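Enrollment Deposits and Deferrals: Frequently Asked Questions

Office of Admissions, Oosthuizen College

When is the enrollment deposit due?

The deposit is due at 5 p.m. on the date printed in your offer letter. Payments started before that time but completed after it are treated as late.

How much is the deposit?

It is $200 for all undergraduate programs. The full amount is credited to your first tuition bill. Housing has a separate deposit, handled by the housing office.
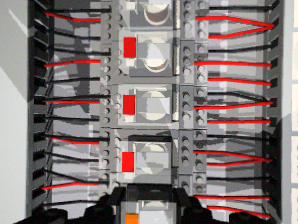 Does my deposit hold a place in a specific program?

It holds a place at the college. For most majors that is enough. Programs with capped enrollment, including nursing and electrical technology, also require a signed program form. Lab sections in electrical technology cover panel work of the kind shown, with red and black wiring run between slotted ducts, and seats in them are assigned only after the form is on file. Submitting the form early doesn't change your section.

Can I get the deposit back?

Refunds are given if the written request arrives before May. After that, the deposit is forfeited except in cases of military activation or serious illness. Send requests to Glenys Heywood, Deposits and Refunds. Allow 16 business days for processing.

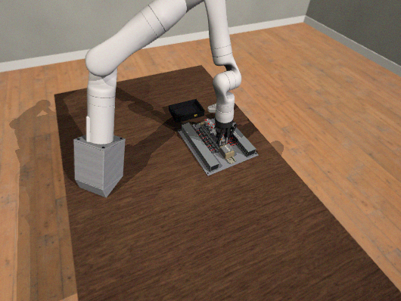 Robot arm at an electronics board assembly.

Can I defer my offer?

Yes, for up to two semesters. You must pay the deposit first and then file the deferral form through the Fonon portal. Merit awards carry over at the original amount. Need-based aid does not, and you must file again for the new year.

May I take classes elsewhere while deferred?

You may take up to two courses. Beyond that, your offer is withdrawn and you must reapply as a transfer student.

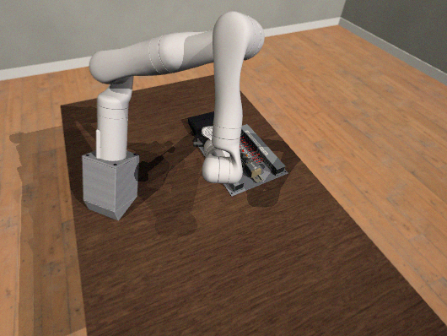
Transfer applicants follow a different calendar and should not use the first-year forms. Credit reviews are done by Hamish Cartwright after the deposit has posted. An unofficial review can be requested earlier, but it is not binding.

I deposited at two colleges. Is that a problem?

Yes. We may cancel your place if we learn of a second active deposit. Staying on a waitlist elsewhere is allowed. 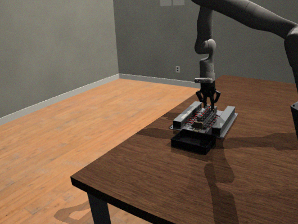 If you are admitted from another school's waitlist, notify us in writing before you accept. The refund rules above still apply.

Who can answer other questions?

Call the admissions desk. Phones are closed on Wednesday mornings.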